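Sorting the paperwork before the move

9th June

The flat has to be empty by the end of the month, and the job I kept putting off was the paper. Furniture is simple enough. You measure it, you decide whether it fits in the van, and that's that. Paper has to be read, or at least looked at, and I had let it build up in two drawers, a shoebox and the bottom of the wardrobe.

I started on a wet afternoon with the shoebox. Most of it was bank letters from an account I closed years ago, plus instruction leaflets for things I no longer own. There was a guarantee for a Bravo kettle that I gave away when I moved in here. There were also payslips from my time at Willska, all still in their envelopes, several never opened.

My first plan was a lever arch file with dividers. I bought one, filled in the labels and gave up by the evening. Holes have to be punched in everything, the small bits fall out, and the file was too fat to go in a rucksack. I want the important papers with me on the day and not in the back of a van under a mattress.

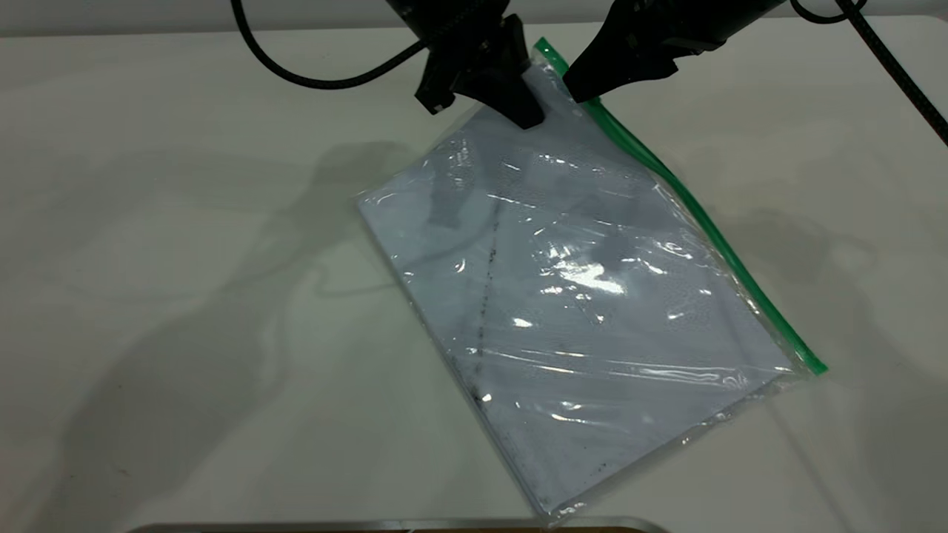

So the file went to the charity shop and I sorted everything into piles on the floor. I ended up with six: home, car, health, work, tax, and things I couldn't bring myself to throw away. The last pile was the biggest for a good while. I went through it again the next morning with a cup of tea and it shrank by more than half.

The tax pile took longest. I had to check how far back I needed to go, and then I found that the years weren't together. One bill from Clerneo, who do the boiler, was for £753, and I had forgotten ever paying that much. It was in with some birthday cards. I put it with the home papers in case the letting agent asks about the repair, though I doubt they will.

What went

Anything I could get again online went in the recycling, once I'd checked that I really could log in. Two of the accounts had an old phone number on them and had to be sorted out first. That meant a call to Stirano, the insurance people, and 60 minutes on hold. I shredded things with account numbers on and tore up the rest. The shredder gets hot after a few pages and needs a rest, so I did it in stints over the evening while the radio was on.

What stayed

Birth certificate, passport, the deposit papers, the car documents, vaccination record, exam certificates, and the last few years of tax. I also kept the letters from my gran, which don't count as paperwork but had been living in the same drawer. They've got a tin of their own now.

I scanned the main ones as well. The scanner at the library is free and quicker than mine, but there is usually a queue after school finishes, so mornings are better.

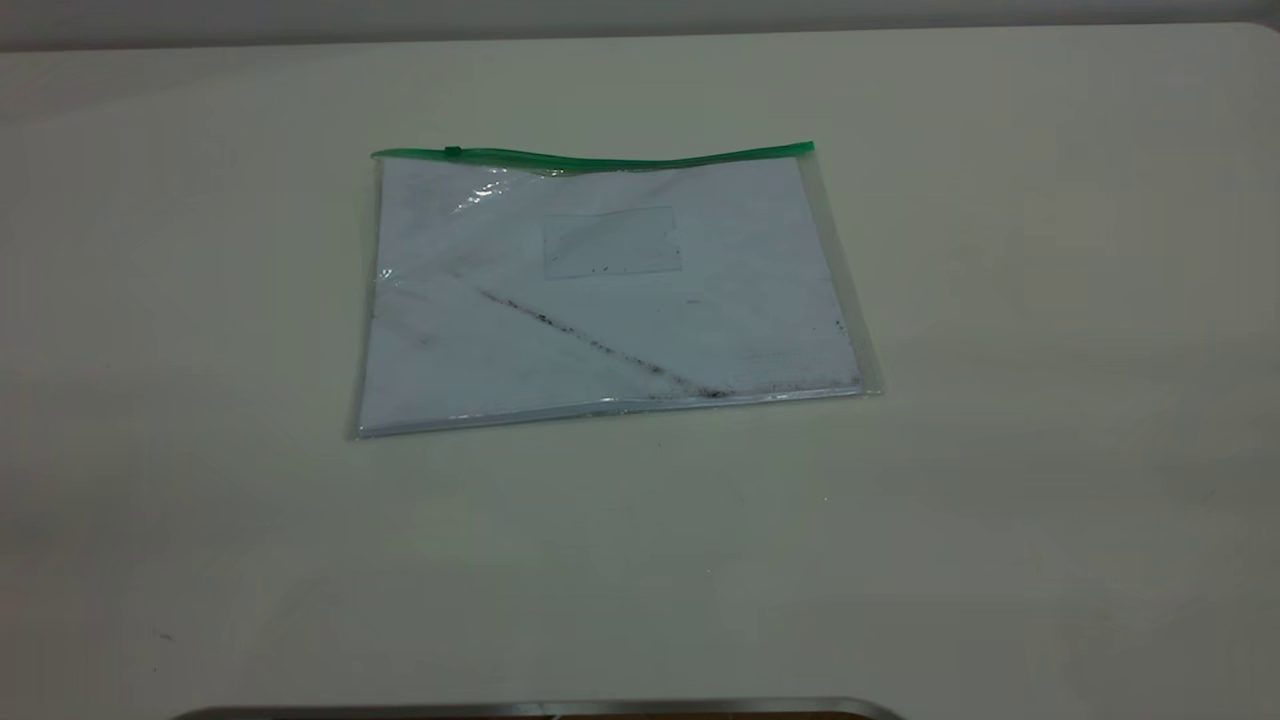

Still to do

The post needs redirecting and I haven't done it yet. The form wants proof of the old address, and of course I shredded the most recent gas bill. The council tax letter should do instead. I also need to read the meters on the last day, tell the dentist, and find the spare key for the back door, which I last saw about 7 months ago.

The kitchen cupboards are next. I've got boxes from the greengrocer and a pile of old newspapers for the plates, and I'll probably start with the glasses at the weekend.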